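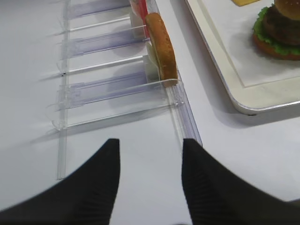 *Klares Acryl, weißer Tisch, 5. November 2025*

So, Thread zum Infoabend über unsere Schule, weil mich schon wieder drei Leute per Nachricht gefragt haben, wie es war. Kurz: voll, laut, stickig, und ich bin mit mehr Fragen raus als rein. Lang: weiterlesen 👇

**2**
Für alle, die nicht in Zurnmont wohnen: Unsere Grundschule soll ab dem übernächsten Schuljahr mit der in Cluvodden zusammengelegt werden. 95 Kinder haben wir gerade. Die Gemeinde hätte gern 100, damit die Rechnung aufgeht. Es fehlen also fünf Kinder, und darüber haben wir den halben Abend diskutiert.

**3**
Bürgermeister Nuno Carrilho hat eröffnet, mit sehr vielen Folien. Ich mag ihn ja, aber nach der dritten Tabelle zu den Heizkosten hat hinten jemand gerufen, ob auch noch was zu den Kindern kommt. Kam dann auch, auf der vorletzten Folie.

**4**
Richtig gut fand ich Matilde Mendes, unsere Schulleiterin. Keine Folien, ein Zettel, zehn Minuten. Sie hat einfach erzählt, was so ein Vormittag bei den Kleinen an Wegen und Wechseln mit sich bringt, und was passiert, wenn davor noch eine halbe Stunde Bus liegt. Da war es im Saal zum ersten Mal richtig ruhig.

**5**
Apropos Bus!! Fahren soll Mota, die machen ja jetzt schon die Linie zum Schwimmbad. Geplant sind zwei Busse morgens und einer mittags. EINER. Wer rechnen kann, sieht das Problem. Antwort vom Podium: »Das wird noch geprüft.« Diesen Satz habe ich an dem Abend so oft gehört, dass ich ihn heute früh beim Zähneputzen im Kopf hatte.

**6**
Hemant Vishwakarma (Elternbeirat, Papa von zwei Mädels in der Dritten) hat dann gefragt, wer eigentlich an der Haltestelle aufpasst, wenn der Mittagsbus zu spät kommt. Langes Blättern. Es wird noch geprüft. Großes Gelächter, leider.
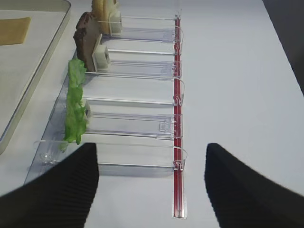 **7**
Was mich am meisten beschäftigt, ist der gemeinsame Stundenplan. Beide Schulen haben ihre eigenen Anfangszeiten, Cluvodden hat Ganztag, wir haben die Mittagsbetreuung, und im Konzept steht dazu genau ein Absatz. Ich hab versucht, mir das zu Hause mal für eine Woche aufzumalen und bin kläglich gescheitert (mein Mann hat den Zettel für eine Bastelanleitung gehalten). Dabei wäre mir so was wie auf dem Foto am liebsten: fünf Fächer, für jeden Schultag eins, dünne durchsichtige Wände dazwischen, und rechts läuft die rote Schiene an allen vorbei. Die rote Schiene wäre bei mir der Bus. Der müsste nämlich jeden Tag gleich fahren, sonst können wir uns den Rest sparen.

**8**
Dann Judite Figueiredo. Die meisten hier hatten sie selbst noch in der Vierten, ich auch, und ich sitze bei ihr bis heute automatisch gerade. Sie ist FÜR die Zusammenlegung! Damit hatte ich null gerechnet. Ihr Argument: Als sie angefangen hat, gab es kombinierte Klassen, weil zu wenig Kinder da waren, und das sei für die Lehrkräfte viel anstrengender gewesen, als die Leute sich das heute vorstellen.

**9**
Hat mich schon ins Grübeln gebracht. Ich bin immer noch eher dagegen, aber nicht mehr so auf Krawall gebürstet wie vor dem Abend. Wenn die Betreuung steht und der Bus klappt, könnte ich damit leben. Wenn, wenn, wenn.

**10**
Was gar nicht ging: der Ton in der letzten halben Stunde. Leute, die in Cluvodden unterrichten, saßen mit im Saal und mussten sich anhören, »die da drüben« hätten das alles eingefädelt. Mafalda Calado vom dortigen Förderverein ist irgendwann aufgestanden und hat ganz freundlich gesagt, dass ihre Eltern genauso wenig gefragt wurden wie wir. Applaus, auch von mir.

**11**
Ach so, und das Gebäude! Gibt noch keinen Plan. Der Chor Disia würde gern in die Aula, der probt ja seit Ewigkeiten im Nebenraum vom Gasthof. Carrilho meinte, man sei »offen für Ideen«. Ich hätte eine: Schule drin lassen 😄

**12**
Wie es weitergeht: Der Gemeinderat entscheidet im Juni. Bis dahin soll es vier Treffen geben, für Eltern und Kollegien aus beiden Orten zusammen. Die Termine hängen angeblich bald am Rathaus aus und stehen auf der Website (die Website, auf der noch das Sommerfest vom vorletzten Jahr angekündigt ist, genau die).

**13**
Falls jemand von euch mitgeschrieben hat, was zu den Kosten für die Fahrkarten gesagt wurde: bitte melden! Ich war da kurz draußen, Luft schnappen, und Hemant hat es auch nicht mitbekommen. Ich trag's dann hier nach.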